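Learning to Draw the System Before Buying It

Most of the people who sign up for the requirements course at Vedora are sent by a manager after a project has gone wrong. A purchase ran late, two departments bought software that did the same job, or a supplier delivered what the contract said and the office could not use it.

The course lasts 3 days and costs $2,380 a seat. Class size is held at 16. Chunhua Qian, who has taught it since it opened, used to allow 20, but found that the quieter students stopped asking questions.

The first morning covers vocabulary. Students learn to tell a need from a requirement and a requirement from a design choice. By noon they are rewriting sentences from old contracts. "The system shall be fast" is a favorite – every group gets a different number out of it.

After lunch the work moves to diagrams. Each team is given the same made-up client, a regional parts warehouse, and has to show who sends what to whom. Qian asks for pencil and paper at this stage. Software comes in on the second day, when students move their drawings into a modeling tool and find the arrows that lead nowhere.

The last day is spent on reviews. Teams trade models and write comments, and the authors have to answer each one in writing. It is slow, and several students say it is the part they took back to work.
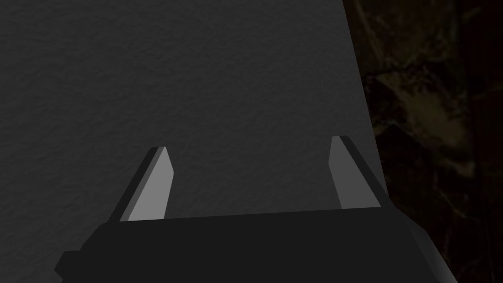

Peiyu Luo would have liked more time on interfaces between old and new systems, and said the single hour set aside for them in August was over before her team had finished its list. Tharindu Munshi had the opposite complaint and thought the tool session could be cut in half.

Qian is rewriting the second day now. The next group will get a longer interface exercise, with the tool practice moved to homework.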